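# Narar publishes its house rules for hand-held gripper work, free for anyone to use

2024-10-15
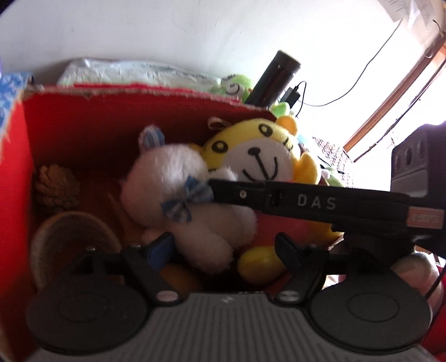
I've been asking my bosses to let me put this out since May, so forgive me if I sound a bit pleased. Starting today, the Narar handling rules are open to everybody. You can copy them, print them, cross out the parts you don't like and put your own name on the cover. We only ask that you tell us what you changed, because we're nosy and we'd like to steal your good ideas!

I'm Joonas Vuorinen, and I look after working practice at Narar. That mostly means I'm the person who goes around asking people why they did a thing the way they did it. Our teams record everyday handling tasks with hand-held grippers, in ordinary rooms, with ordinary stuff: soft toys, boxes, baskets, kitchen things, whatever people have at home. The recordings go on to train robot arms. For a long time every team had its own habits, and some of those habits were great, and some of them made me want to lie down.

So we wrote it all up. The document runs to 62 pages (I fought for fewer, I lost) and has 83 rules in it. A first draft had 301, if you can believe that, and a good many of them were the same rule about cables.

## What's in it

The first part covers the room. Keep the clutter if the clutter belongs there. We used to have people tidying before they started, which gave us lovely clean recordings of places that no one lives in. Under the new rules you move only what could hurt someone or get broken, and you write down what you moved. Private papers, screens and family photos get covered or taken out before recording starts, and the householder gets to walk through the room and say "that too" as often as they like.

The second part covers the tool. Check the finger pads at the start of every session and again after a break. Label each gripper by hand if you have to, but label it, and put the same label in the session log. If a pad is swapped, the log says so. Squeeze limits for soft things have their own page, and Hanar, who build grippers and tested the draft with us, pushed hard for that page to be readable by somebody standing up with one hand full. They were right.

The third part is about people, and it's the one I care about most. Nobody holds a gripper for longer than their wrist is happy with. There's a rest rule, there's a rule for swapping hands, and there's a rule saying an operator can stop a session without giving a reason. Consent forms are in plain words and fit on a single side of paper.

Then there's an odd little fourth part on bad takes. Keep them! Mark them as failed, say what went wrong in a few words, and leave them in the set. A dropped toy is useful. A dropped toy that was quietly deleted is a headache for whoever comes along later.

## How we tested it

We ran the draft across 2,797 sessions with two partners, Hanar and Savolainen, and rewrote the parts that people kept ignoring. If a rule gets skipped by careful people every single day, I figure the rule has a problem. The page on lighting was rewritten so often that I stopped saving the old versions.

Didier Charpentier, who runs field work at Savolainen, was our toughest reader. "I told Joonas that if my team needed training to understand the training rules, I was throwing them in the river," he says. "We use them now. The log sheet alone has saved us a lot of arguing."

## What it isn't

It isn't a certificate, and please don't put it on a box as if it were one. Following these rules doesn't make a robot safe, and they don't replace any law or formal safety standard that applies where you work. They cover the recording stage only. What happens once an arm is moving on its own is a different job with different rules, and we've kept our noses out of it.

## Getting a copy

The rules, the log sheet and the consent form are free to download from the Narar website, with no sign-up. Zovitz is hosting the comment pages, where you can leave a note against any single rule and see what other people have said about it. I read all of them, including the rude ones. We'll publish a revised edition next May, and comments that reach us before the end of March will be looked at for that one.

Press questions can come straight to me, Joonas Vuorinen, through the Narar press office. If you'd like to sit in on a session and try a gripper yourself, say so when you write and we'll set a time.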